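# Side table shelf: what do you keep in yours?

**rattanfan_rahel** · Jun 30, 2023

OK, I have to talk about side tables because I am way too happy about mine. It's a little black cabinet-style one with a flat top and an open shelf at the front, and it goes next to my round rattan seat. For two years the shelf collected junk mail. Last weekend I cleared it all out and decided it would be a DRINKS SHELF. Bottles only, right where I sit, no more trips to the kitchen in the middle of a movie!

I love it. What I can't settle is how to arrange it. Standing up, lying down, tall stuff at the back? And do you keep anything on top, or leave the top for whatever you're drinking right now?

Let me see yours too, please. I could look at other people's shelves all day.

---

**cbegay_400**

Great use for it. We did the same with the Nunda table in the den, although ours has a door, and I took the door off after a week because I kept banging my knee on it.

Stand everything up. A bottle on its side rolls forward the first time you bump the table. If it's too tall to stand, it belongs on top or in the kitchen.

---

**marisol_m**

Disagree with Cletus on this one! Lay them down if the caps are good. You can fit so much more in a low shelf that way, and a folded dish towel underneath stops the rolling completely. I've had mine like that since October and I've had one leak, which was my own fault for not tightening the cap.

For the top: one bottle, the one you're on. If you let a second one up there you'll have five by the end of the week. Ask me how I know.

---

**rattanfan_rahel**

Ooh, the towel is smart. I'm somewhere between the two of you at the moment, with one lying down in the compartment and the lime one up on top.

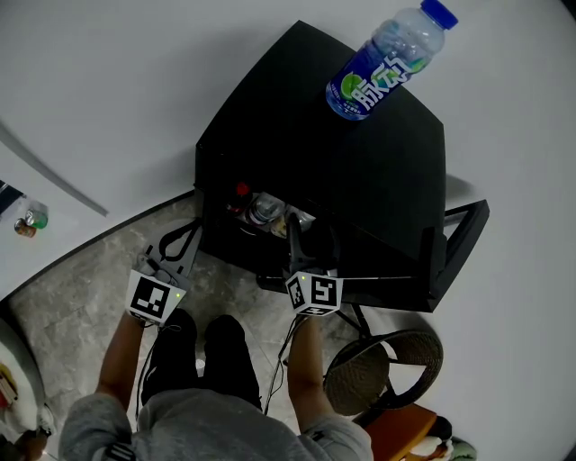 *Drinks shelf, still a work in progress. Rattan seat on the right.*

The red cap stays on the left, that's the only rule I've made so far. Everything else is up for debate.

---

**hollis_tran**

Is that Mai Dong (脉动) on top?? With the limes on the label? I used to get the lime one from the shop under my old apartment and I have not seen it in ages. Excellent taste, ten out of ten, shelf approved.

Also I'm with Marisol about the top. One bottle, and I'd put it at the back corner so you have somewhere to set down a plate.

---

**cbegay_400**

A back corner is fine until you reach for it in the dark. Front corner, on the side of your good hand. I'll admit a towel would help with the rolling, but then you have to wash the towel.

---

**marisol_m**

Cletus, you wash a towel once a month. You'll live.

---

**whitlock_r**

Long-time side table person here. I've got three, which my wife says is two too many. A few things from my end:

- Measure the opening before you buy a tray or basket. I bought a nice Luvska tray and it was a finger's width too wide. It's now under a fern.
- Black tops show every ring. I wipe mine each evening with a barely damp cloth and then a dry one. Coasters help if you can get people to use them.
- Put shelf liner in, the rubbery kind with holes. It does the same job as Marisol's towel and you can rinse it in the sink.

Rahel, I really like the woven seat next to the black. What do you clean it with? Mine gets crumbs down in the weave and I've never found a good way to get them out.

---

**rattanfan_rahel**

Roscoe, thank you!! Vacuum with the soft brush on the lowest setting, going around in circles with the weave. Then an old toothbrush for whatever is left. I do it every couple of weeks and it takes one song, maybe two. Don't soak it.

And shelf liner is going on the list. I've got a roll left over from the kitchen drawers, so I can try it tonight.

---

**hollis_tran**

Does the liner grip the bottles enough if they're on their sides, though? The kind I have is pretty slick.

---

**whitlock_r**

Mine does, but it's the thick stuff. If yours is slick, try doubling it up, or go with the towel.

---

**marisol_m**

TOWEL

---

**cbegay_400**

Or stand them up.

---

**rattanfan_rahel**

Liner is in! I cut it a little crooked, but it lies flat. I'm trying it Marisol's way for a week and then Cletus's way for a week, and I'll come back and report. Still want to see more shelves in the meantime, so keep them coming!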